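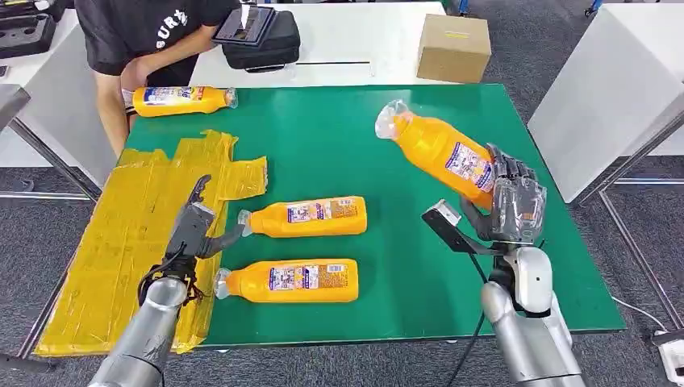

How often should I check the 12-volt battery in an electric car?
Check it twice a year, once before winter and once in the middle of summer, and test it again any time the car has been parked for more than a month.

Electric cars still carry a small 12-volt battery. It runs the door locks, the lights, the computers and the relays that connect the large drive battery. When the small one goes flat, the car won't wake up, even if the drive battery is full.

What you need
A digital multimeter
A 10 mm wrench (check your car, some use 8 mm)
A wire brush or an old toothbrush
Baking soda and water
Gloves and eye protection

Step 1. Find the battery
Look in the owner's manual first. It may be under the hood, under the cargo floor or behind a side panel. If the manual says the battery is a lithium type, stop here and follow the manual only. The readings below are for lead-acid and AGM batteries.

Step 2. Let the car rest
Unplug the charging cable. Open the hood or the hatch, whichever you need, then shut the car off, lock it and leave it for at least two hours. Keep the key well away from it. If you test too soon, you will be reading the charging voltage and the number will look better than it should.

Step 3. Take a reading
Set the meter to DC volts, on the 20 V range if it doesn't set itself. Put the red probe on the positive post and the black probe on the negative post.

12.6 V or higher: full
12.4 V: fair, charge it soon
12.2 V: about half charged
Under 12.0 V: flat, charge it and test again the next day

Never touch any orange cable or its connectors. Those are high voltage. If an orange cable is in your way, leave the job to a shop.

Step 4. Clean the terminals
Only do this if you see white or green crust. Follow the manual's shutdown procedure, then take off the negative cable first. Mix a spoonful of baking soda into a cup of water, brush it on, wipe it off with a damp rag and dry everything. Put the positive cable back first if you removed it, then the negative. Snug is enough.

Step 5. Write it down
Keep the voltage and the odometer reading in the glove box. One low number doesn't tell you much. My own car dropped from 12.6 to 12.3 between one August and the next, and I replaced the battery at 15 months past its warranty.

If it keeps going flat
Look for a dash camera or a plug-in tracker that stays on when the car is locked. Unplug it for a week and test again. Phone apps that check on the car all day can also keep it awake.

Comments

Gizella Vincze
My manual says to leave the hatch open while the battery is disconnected. Is that right?

Reply from Zsolt Somogyi
Yes, if the hatch has an electric latch. With no power you may not be able to open it from outside.

Daiane Miranda
Mine read 12.1 after 17 days in the airport lot. I charged it overnight and it has held 12.5 so far.

Page last updated 2020-12-22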